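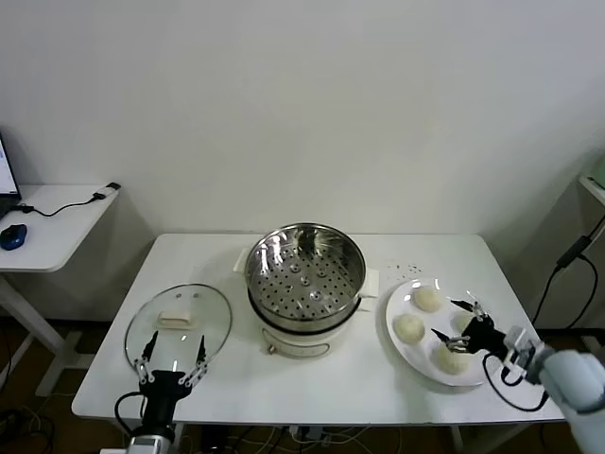
September, late afternoon

Day 5 with the Kilberg kit on trial and I finally feel like I have something worth writing down. The buns were my idea. The Hastitz people sent along a task list with the loan (stack the blocks, sort the pegs, yawn) and I got through it by lunch yesterday, so today I wanted food. Round, soft, slightly squashy food that you can't grab like a block!

Set up the steamer in the middle of the white table, glass lid over on the left, buns on the oval plate on the right. Left arm gets the lid, right arm gets the buns. It took me 40 minutes to teach both halves of that, and a good chunk went on the lid handle, because it's a flat little rectangle and the fingers have to come down on it just so. I kept setting the height a hair too low and hearing a click on the glass. No chips, thank goodness.

The buns were easier than I expected. I turned the grip force down to 15 in the Laizer software and left it there all afternoon, and the skins came through fine apart from one dimple that I'm going to blame on myself. The menus in Laizer are still a mess, though. Why is grip force under "Accessories"? I wrote that in the feedback form, then softened it, then put it back how it was.

Things I like so far: the thin fingertips, the quick restart after a stop, how quiet it all is. Things I don't: the cables. There are so many cables. One loops off the side of each gripper, and I spend half my time watching to see if it'll catch on the plate. Plus the tangle under the table, which is only partly Kilberg's fault (mine too, I never tidied up from the last loaner).

Then there's the price. The Ziltness support plan is 343 a month on top of the kit, and I can't decide if that's fair. They did answer my calibration question fast this morning — a real person, with a real answer — and I've paid more for worse. But I'd want to know what I'm getting in month six, when I've stopped asking beginner questions.

Tomorrow I want to try the same routine with the plate turned a quarter of the way around, to see how much of it I have to teach over again. Also need to wipe the table, there are crumbs by the plate. And buy more buns.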